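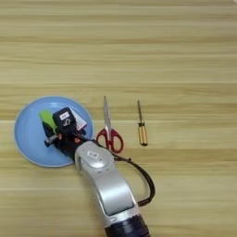

27 December 2022

So it's the lull between Christmas and New Year, I've eaten my own weight in cold ham, and I finally have a minute to write about the thing I've been banging on about to everyone since July, namely the sourdough. Sorry. I know. I was the person who rolled her eyes all through lockdown while the rest of the street was feeding jars of goo, and now I've got one of my own and I've named it Gurko.

Gurko came from Tamara Pascu, who I used to work with and who has been baking for years. She handed me a jam jar in a car park and said "equal flour and water, once a day, don't fuss". I fussed. I had it in the hot water cupboard, then on top of the fridge, then wrapped in a beanie on the laundry bench. For the first fortnight my loaves were basically discuses. My partner was very kind and called them "rustic" and then quietly went to the servo for a loaf of white.

What changed things was winter ending, I reckon. Our kitchen faces south and it's freezing until late September, so when the recipe said four hours on the bench it really meant nine at our place. I'd been reading the clock when I should have been reading the dough! Once I started leaving it until it was puffy and a bit wobbly (the colour of the bubbles tells you nothing, ignore the forums) I got a loaf with actual holes in it and I rang my mum.

Now of course I have the opposite problem. It was so warm on Christmas Eve that the dough went from sulky to climbing out of the bowl while I was wrapping presents. I scraped it into a tin, hoped for the best, and it came out a bit sour and flat on top but really good toasted. My uncle had four slices with prawns and no comment, and from him that's a rave.

For anyone who's asked, my usual weekend loaf goes like this:

- 450 g bread flour, plus 50 g wholemeal if I've got it
- 340 g water, straight from the tap
- 100 g starter, fed that morning
- 10 g salt

Mix it all up, leave it half an hour, then give it a few folds whenever you walk past. Shape it, whack it in the fridge overnight, and bake it in a lidded pot as hot as your oven will go. I take the lid off after 25 minutes and turn the oven down to 200, then it gets another 20 or so. So 45 minutes all up, and the house smells incredible.

The hardest part is still the waiting afterwards. Tamara says 2 hours before you cut it. I've managed that once, and only because I was stuck at the dentist.

Next on the list is fruit loaf, with the leftover sultanas from the pudding and a bit of orange rind. I had a go in November and the fruit on the outside burnt to little black bullets, so this time I'm going to tuck it all inside when I shape it. If you've got a trick for that, pop it in the comments, please. I also have far too much starter at the moment, so if you're local and you'd like some Gurko, bring a jar!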